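Ziltmont Lepik 300, pasta térmica em seringa

Ref. 2787
Disponível para envio imediato

Olá! Sou a Ilze Vītola, monto e reparo computadores há mais tempo do que gosto de admitir, e esta é a pasta que uso na minha própria bancada. Só vendo na loja aquilo que já gastei eu mesma, e da Lepik 300 já gastei muitas seringas (a última acabou em dezembro, a meio de uma limpeza, e tive de ir a correr buscar outra à prateleira dos clientes!).

O que me conquistou foi a consistência. A Stiston, que vendi durante anos, era boa mas espessa, e com a loja fria era um suplício espalhá-la. Esta sai macia, não faz fios e a tampa fecha mesmo. Parece pouco, mas quem já encontrou uma seringa seca no fundo da gaveta sabe do que falo.

Como eu faço: limpo a base do dissipador e o topo do processador com álcool e um pano sem pelo, deixo secar, ponho uma gota no centro do processador já fechado no socket e aperto os parafusos em cruz, um bocadinho de cada vez. Nunca, mas nunca, pasta dentro do socket. Se acontecer, parem e mandem-me uma mensagem antes de esfregar seja o que for.

Na caixa vem:
1 seringa Lepik 300
1 espátula Uvano
2 toalhetes com álcool
Folheto em português

Características
Cor: cinzento
Base: silicone, sem metal líquido
Não conduz eletricidade
Embalagens à escolha: pequena ou de oficina

Perguntam-me muito se dá para placas gráficas. Dá, eu uso, mas comprem a embalagem de oficina porque os chips são grandes e a pequena fica curta. Para consolas também serve. Para portáteis muito finos prefiro a Uvano em folha, que está noutra página.

Guardem a seringa deitada, longe do sol, e escrevam a data de abertura no rótulo com marcador.

Portes grátis em encomendas acima de 100 euros. A próxima remessa da embalagem de oficina chega a 7 de fevereiro.
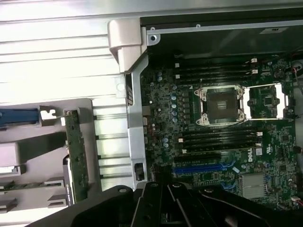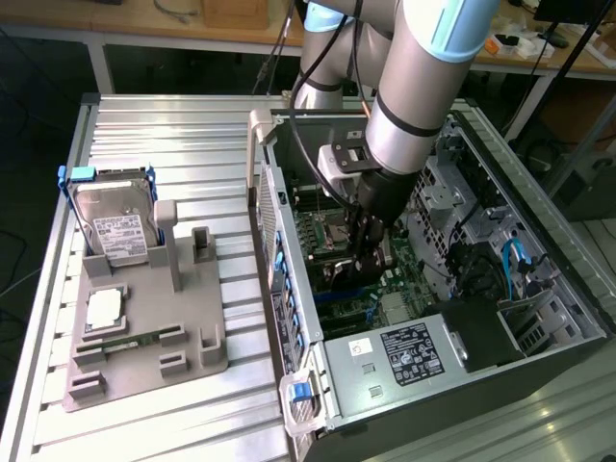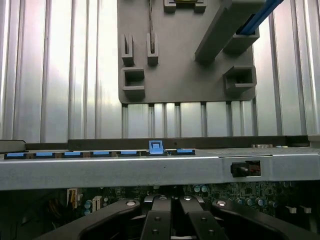
Na primeira foto, o socket vazio, sem processador nem dissipador.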